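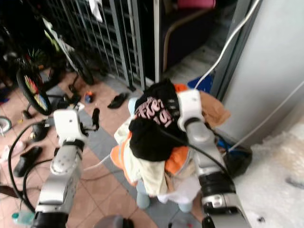
The right gripper pressed into the top of the clothes pile, left arm waiting over by the shoes.

I have been putting off writing up the pile work, mostly while the numbers settled. They have settled enough. What follows is the state of it as of May, with the method first and the grumbling afterwards.

The task is singulation: take one garment off a heap and bring only that garment away. Folding comes later and is a separate problem with a separate policy. Our earlier policy (Udus, trained end to end on teleoperated episodes) was decent on heaps of three garments and poor on anything bigger. It almost never failed to pick something up. It failed by picking up two things, or by picking up one thing with a second hanging off it by a sleeve.

Jong-dae Nam went through the failed episodes one evening and sorted them by what the gripper was doing at the moment of contact. Most of the double picks shared a feature. The fingers went in nearly vertical, near the highest point of the heap, and closed at a fixed depth. On a printed T-shirt lying flat that depth is fine. Where the top layer is thin, or has slid so that there is a fold of something else beneath it, the fingers reach the second layer and close on both.

The obvious fix is to control depth better from vision, and we spent too long on that. Head camera depth on dark cotton is noisy, and once the arm is over the heap it hides the very patch you want to measure. Wrist cameras help until the last few centimetres, at which point they see cloth and nothing else.

What we do now is cruder. The policy no longer outputs a closing action directly. It outputs a contact point and an approach direction, and a small scripted routine takes over from there:

Descend until motor current on the wrist joints rises past a threshold.
Back off 3 mm.
Close to half width, lift slightly, and compare the current with that of the empty arm.
If the load looks like more than one garment, open, shift sideways along the approach direction, and try again. Give up after 4 tries and ask the policy for a new contact point.

The load comparison is the weak part. A pair of jeans weighs more than two vests, so a single threshold cannot be right. Hye-jin Maeng replaced it with a small classifier that takes the current trace over the lift along with the image from just before descent. It looks at the shape of the trace more than the level. A second garment dragging off the heap tends to give a slow rise and then a drop as it slips free, whereas a single garment rises and flattens. The classifier was trained on episodes we already had, relabelled by hand, which took an afternoon and a great deal of tea.

On heaps of 11 garments, double picks are down by about a third against the old policy. Time per garment is worse. The retries cost several seconds each, and when the routine gives up and asks for a new point the whole cycle starts again. For laundry I think that is an acceptable trade. For a demo it looks dreadful.

Some things I would flag to anyone trying the same.

Heaps with cloth hanging over the side of whatever they sit on behave differently from heaps on a flat table. The hanging part pulls on the rest, so lifting the top layer can bring the whole lot sliding towards the floor. We have not modelled this. The classifier mislabels these slides as double picks quite often, which at least makes it let go.

Cables from the arm touch the cloth at some approach angles and add to the current reading. Re-taping them helped. A correction term for joint angle helped more.

Stiff prints on shirts are a nuisance. The printed area buckles and the fingers skate across it. We now bias contact points away from high-contrast regions, a hack that will go wrong on stripes.

The left arm does nothing in any of this. It could plainly hold the lower layers down while the right arm lifts, and the two-arm version is on the list. The first attempt at it, with both arms under one policy, was worse than one arm alone — they got in each other's way above the heap and the policy learned to hesitate. I would rather try a fixed role for each arm before going back to that.

Code for the retry routine will go up once I have taken the hard-coded joint limits out of it. The classifier weights are specific to our grippers and I doubt they would transfer, but ask if you want them.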